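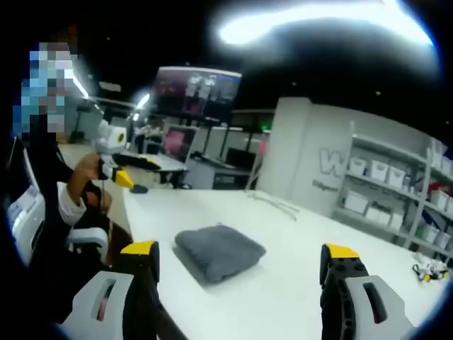 Towels first, then, as they took up half the evening again! Present were Malte Mühlbauer, Annelore Rothe, Jörg Kohlhase and me, Helmut Lammers, writing this down (Detlef Haberkorn sent his apologies, bad back). We have to settle one way of folding for all the guest rooms at the Hagedorn house before November, and I'm all for the thick square pad, like the dark gray one on the white table. It stacks nicely and the corners come out a bit rounded, which I happen to like. Annelore wants a long roll. Jörg said he'd sleep fine either way. We voted, three for the square, Annelore against, and she asked me to put that in, so there it is.

**Color.** Malte would like everything charcoal from now on, no more white. I worry about lint, but fine – agreed for bath towels only. Hand towels stay as they are until they wear out.

**Ordering.** Girgate quoted us for 300 bath towels, Satska for 139 and a promise of more later. We're going with Girgate as long as the total stays under 3,000 euros, delivery included. Malte will call them.

**Shelves.** Jörg measured the linen closet and the square pads fit two deep if we take out the lamp oil and the old curtains. Does anyone want the curtains? Annelore might.

**Left over from last time.** The key to the drying room is still missing. Detlef had it in the summer, so I'll ask him when he's up and about.

We wrapped up at 9 and Jörg drove Annelore home.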